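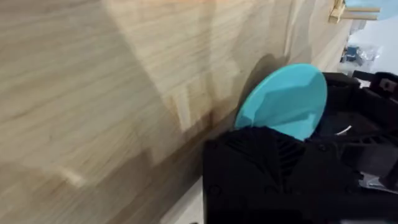

**Sport, Money and Governance – Handout 7: What "recognized" means, and who pays for it**

March 15, 2018

Read this before the seminar. It replaces the handout on ticketing, which moves to May.

## 1. The usual story

A small sport gets organized, forms a world body, wins a place at a multi-sport event, and grows. Fans appear, then sponsors, then a next generation of players. Most of the readings for this unit tell some version of this, and most were written by people employed by the sport in question. Keep that in mind when you see the word "growth."

The step that gets skipped is the third one. Winning a place costs money, and that money usually comes out of the clubs before a single new player shows up.

## 2. Terms we will use

**Member body.** A national group that pays dues and votes. Some have leagues, coaches and youth teams. Some have a letterhead.

**Active player.** Defined differently by nearly everyone. It can mean a person who played in a sanctioned match this season, a person who holds a card, or a person who once went to a school clinic. If a report doesn't say which, assume the loosest one.

**Recognition.** A status granted by a larger body. It is permission to keep asking. It does not bring a spot on the program, and students mix these up on the exam every year.

**Demonstration event.** A sport played at somebody else's games without counting in the medal table. Costs fall mostly on the visiting sport.

## 3. Case: the Zutimeo bid

Zutimeo is a wall-and-court game for pairs, played mainly in and near Fetby. Its world body applied for recognition using a bid file prepared by the consulting firm Miten. You have the summary in your packet. Look at three claims.

*"3100 active players."* The appendix shows that this is cards issued since the first season. Nobody is ever removed from the list. Players who quit, moved or had a card replaced are all still in there, the last group twice.

*"A following in 100 cities."* The file counts a city if one person there signed up for the newsletter. I would not call that a following. I'm not sure I'd call it a newsletter audience.

*"Strong venue demand."* The final at the Šimkus hall drew 200 paying spectators. The file gives the hall's capacity and describes the crowd as "near full in the main sections." It doesn't say which sections were open.

None of this is fraud. The definitions are all in the appendix, and the readers of the file were free to turn to it. The question for us is why a bid is written so that the headline number and the definition sit so far apart, and why the larger body doesn't ask for them on the same page.

## 4. Who paid

Dues for member clubs went up for 3 seasons in a row to fund the bid. During that time the coaching grant was frozen. The clubs voted for this, and the minutes record little debate. Two explanations are on offer:

- The clubs believed recognition would bring public money that more than made up for the dues.
- The clubs who doubted it had already stopped sending delegates.

The first is the official one. Attendance lists in the packet lean toward the second, though they are incomplete and I would be careful about resting a paper on them.

## 5. The other side

A fair reading has to allow that recognition sometimes does help. Schools may be more willing to put a sport on the timetable. Some governments tie grants to it. A small sport also gets anti-doping rules and an appeals process it would never have written alone – dull things, but players need them.

What I don't accept is the leap from "this can happen" to "this will happen here." The Miten file makes that leap on its second page, compares Zutimeo only to sports that succeeded, and leaves out every one that applied and went nowhere. If you remember one thing from the methods unit, remember survivor bias.

## 6. For the seminar

Come with notes on the following. Half a page is plenty.

1. Rewrite the player claim so that a reader who never opens the appendix would not be misled. Does the bid still look worth making?
2. What would you need to know about the Šimkus final before using it as evidence of demand?
3. Suppose you run a club with a leaking roof and a youth team. Argue for the dues increase, then against it.

The papers due in May can build on this case. If you pick another sport, clear it with me first, and please don't bring me a federation's own press release as your only source.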